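Notas para la charla: ordenar una cocina pequeña
Ponente: Julián Sepúlveda, taller Destau. 13 diapositivas, martes por la tarde

1. Apertura
Saludar y presentar el taller. Preguntar quién guarda los cereales fuera del armario. Pasar a la primera foto: fruta de peluche, la caja de Froot Loops tumbada encima del plátano y, detrás, una caja de madera sin tapa con un sobrecito plateado dentro. Dejarla puesta mientras la gente se sienta. 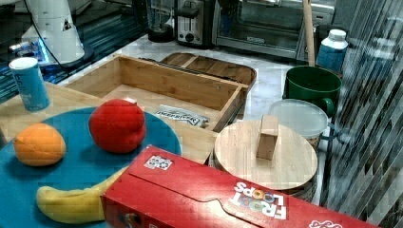

2. El fondo de la encimera
Lo alto y lo que se usa poco, contra la pared. Botes, botella, cuenco verde, el utensilio de madera en su soporte. El hornillo y la tostadora van a la izquierda - insistir en que el paño doblado encima del hornillo se quita antes de encenderlo. Si alguien pregunta por medidas, una encimera de 60 cm da para dos filas.
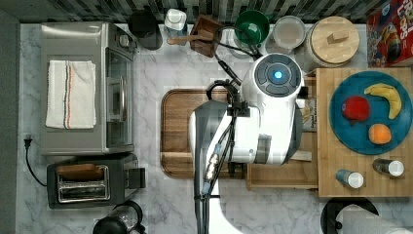

3. La zona del desayuno
Tostadora sobre la tabla de listones claros y oscuros, con una sola rebanada de juguete en la ranura izquierda. El mueble panero queda a la derecha, con el cajón abierto. Contar lo de la cocina de Grula - solo si vamos bien de hora. Cerrar con preguntas y repartir las hojas.
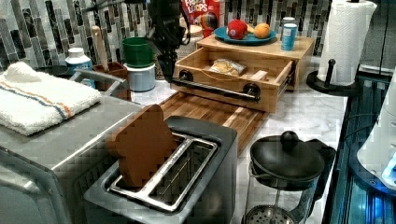
Tiempo de lectura: 1 minuto

Las hojas están en la carpeta azul. Llevar 51 copias.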